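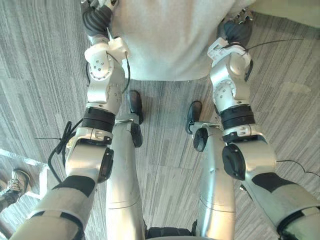

Fig. 1: The robot with a hand on either side of a grey sweatshirt.

Can It Do the Sitting Room Yet?
Ulleo Project, final report
Sternbridge, June 2024
Imke Heitmann, Zbigniew Górecki and Gemma Martinelli

1. How we came to the question

When we began this project we wanted to find out whether a robot could keep a house. Our supervisor, Lutz Brandes, read the first proposal very patiently and then asked us which room. We went away and argued over it (the kitchen had strong support from Zbigniew, who hates washing up) and came back with the sitting room, and in the end with the soft parts of the sitting room: chairs, cushions, blankets, and the clothes that people leave over the backs of things. We are glad he asked. Even that turned out to be a great deal of work for one term.

Soft things interested us for a simple reason. A mug is the same mug when you have picked it up, but a blanket is a different shape every time you touch it, and most of what we call tidying at home is done to things like blankets. There is plenty to read about robots moving boxes and rather less about plumping a cushion.

2. What we asked of it

We wrote a list of six chores: straighten a seat cushion, pick a blanket up from a chair, lay it back over the arm, tug a piece of clothing straight, fetch a small object from the gap at the side of a seat, and wipe down a padded surface. Each attempt was given a limit of 60 seconds. Gemma first tried all of them herself with the same limit and finished every one with time to spare, including the wiping, so we felt the limit was fair, if not generous.

We agreed beforehand what would count as done. This took longer than any of us expected. Is a cushion straight when it lines up with the seat, or when the person who lives there stops looking at it? We settled on the first, and Imke still thinks we were wrong.

3. Gaps and edges

The chore we had thought easiest on paper was fetching something from beside a seat. Everybody has done it with two fingers and without looking. For a machine the trouble starts before the fingers go in, when it has to decide where the cloth stops and the frame begins.
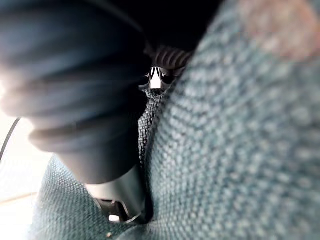
A person gets round this by feeling. You push, the padding gives, you meet something hard and you know you have reached the metalwork, and you slide along it until you find your coin. Our robot could push well enough, but we had set the force limit low for the sake of the furniture, and so it very often stopped at the first bit of resistance and waited to be told what to do next. When we raised the limit a little it went further in, and we became nervous and lowered it again. I suspect that our nerves cost us several good attempts, and it is only right to say so in a report.

Clothing brought a different worry. Pulling a jumper straight on the back of a chair is one thing, and doing it on somebody who is wearing it is quite another, yet anyone who has helped a grandparent to get dressed will know that this second sort of chore is the one families would most like help with. We wrote a separate safety sheet for work close to a person, and Lutz made us rewrite it twice. It now says that there must be a second person standing by who can stop everything, and that the person being helped may end the attempt with one word.

4. What we found

Straightening a cushion was the best of the six by some way, and laying the blanket down went better than picking it up. Wiping was steady but slow, and tended to leave the dips and buttons alone, rather as I did when I was nine. Fetching from the gap was the weakest. We would not yet leave the robot alone with any chore on the list, though there are two (the cushion and the wiping) where we would happily go and put the kettle on in the next room.

We also asked ourselves how much of our own labour went into each attempt. Setting out the chair, checking the hands, starting again after a stop: all of this is housework too, of a kind, and on a bad afternoon it came to far more than simply doing the chore would have done.

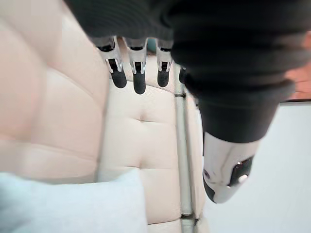
Reinhold Rathjen, who read our draft, thought we had been too hard on it. He wrote that he did not mind in the least if a machine took all morning over the chairs, so long as he was not the one bending down, and that a slow helper was still a helper. He wanted to know why we had used a clock at all.

It is a fair question and we have talked it over a good deal. The limit came from us, three students who are always in a hurry, and somebody with a sore back may well choose differently. If the project runs again we would keep the chores as they are, drop the 60 seconds, and record only whether the thing got done and how often a person had to step in. Gemma would like to add pillowcases. Zbigniew has asked once more about the washing up.

5. Thanks

To Lutz Brandes for his questions, to Reinhold Rathjen for his comments, and to Imke's mother for lending us the blankets, which will be going home washed.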